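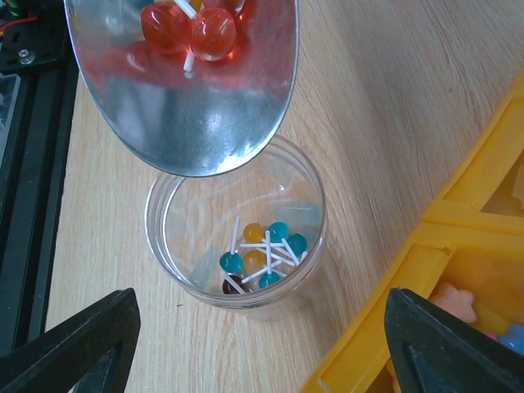
*Red lollipops, a steel scoop and a clear plastic cup.*

2020-05-25

So I've had the new Sorik EP on pretty much nonstop since it came out, and I have thoughts! It's called Pimton, it has five songs, and I bought it the morning it went up (then bought the cassette too, which I did not need).

If you only know them from the Varberg album, the first thing you'll notice is the drums. They used to sit way back in the mix, all fuzz and room noise, and now they're right up in your face. I wasn't sure at first. By the second song, "Ochoa," I was totally sold — that bass line comes in late, drops out for 11 seconds, and comes back with a horn part I've been humming in the shower all week.

The slow one in the middle drags a little. I'd have cut the last chorus and let the piano finish it, but my sister thinks it's the best thing they've ever done, so what do I know.

The closer is called "2610" and it's just voice and organ, recorded in one take according to the liner notes. You can hear a chair creak! I love that they left it in.

They're streaming a 40 minute set in June, playing the whole EP plus some old stuff. I'm hoping for "Harbor Lights," which they haven't played live in ages. I'll post the setlist after.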